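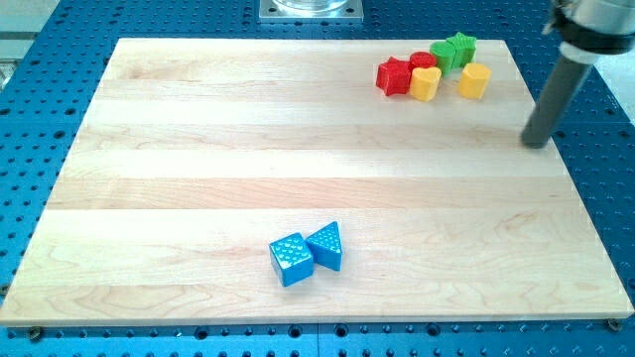
3.2 Housing and resting places

The cats in the study lived in three municipal shelters, Himero, Carus and Hovland. All three receive stray cats and cats which are given up by their owners, and all three keep newly arrived animals alone until the first veterinary check is finished. The shelters differ in the age of the building and in the number of staff, and these differences could not be controlled by us. We therefore treat the shelter as a factor in the analysis and do not give conclusions about which shelter offers the better care.

Only adult cats were included. Cats with an open wound, with signs of respiratory infection, or in treatment for pain were left out, and so were mothers with kittens. A cat which became ill during the observation period was moved to the clinic area in the usual way, and its data up to that day were kept. The decision to move a cat was always made by the shelter veterinarian and never by the observers. From each shelter we used the first 20 cats that met the conditions and that were expected to stay long enough.

Each cage had a litter box at one side, food and water at the other side, and a resting place at the back. In earlier work on confined cats, the resting place has often been described only by its height or by its distance from the door. The material has received less attention. Shelters usually choose it for reasons of cleaning, and this is understandable, as a surface that holds urine or hair can carry disease from one animal to the next. However, a cat in a small cage may spend most of the day on this one surface, and we considered that its material should be recorded with the same care as its position.

Three resting surfaces were compared: the bare cage floor, a folded cotton blanket on the cage floor, and a flat maple board placed at the same position. The boards were used without cushion or cover. A board of light maple is shown in Figure 3. Before a board was given to another cat it was washed, left to dry completely and inspected by hand for splinters. Boards with raised grain were taken out of use. The blankets were washed by the laundry of each shelter with its normal product, and we did not ask for a change in this, although we know that the smell of the product may have an influence on the cat.

Figure 3. Board of light maple, upper surface.

Every cat received all three surfaces, one after another. The order was different between cats and was fixed before the cats arrived. A surface was changed only in the morning, during the normal cleaning of the cage, so that the cat was not disturbed an additional time. After each change we left 2 days without observation. In pilot work at Himero we had seen that many cats avoided any new object during the first day, and we did not want to confuse this avoidance with a real preference. Saturday was also excluded from all observations, as this is the day of public visits in the three shelters and the noise in the corridor is much higher.

3.3 Recording of behavior

Behavior was recorded by scan sampling. The observer walked slowly along the corridor, stopped in front of each cage and noted what the cat was doing at the first moment of looking. One walk took 20 minutes or less. Walks were made in the morning after cleaning, in the early afternoon, and in the evening before the lights were reduced. The records were entered in Nonar, a simple form program that was prepared for this project, and a paper copy was kept in case of failure of the device. After removal of incomplete records, 3,000 scans remained for analysis.

For each scan the observer noted the location of the cat, its body posture, the position of its head and whether the eyes were open or closed. We separated resting with the head lowered from resting with the head raised. This difference is easily lost when both are written down as "lying". A cat that lies with a raised head and tense shoulders for many hours may be watching the corridor and may not be sleeping, and in a summary of activity it will look the same as a calm cat. Feigned sleep, in which a frightened cat keeps the eyes closed but holds the body stiff, was noted as its own category. It was the category on which the observers agreed the least, and results that depend on it should be read with caution.

Hiding was a further difficulty. Some cats went into the litter box and remained there for long periods, in particular in the first days after arrival. We counted this as hiding and not as use of the litter box unless elimination was seen. At Carus the cages are older and the litter box has a higher wall, which gives more cover. It is possible that the lower use of all three resting surfaces in this shelter comes partly from this detail of the equipment.

The observers could not be blind to the surface, as it was visible from the corridor. To reduce the effect of expectation they were told only that the study was about daily activity, and the question on the material was explained to them after the last walk. They were asked not to speak to the cats or touch the cage doors during a walk. When a cat came to the door and called, the observer wrote this down and continued. Several of the observers reported that this instruction was hard to follow, and at Hovland we agreed that they could return to the cats after the walk was complete, when contact would no longer change the record of that session.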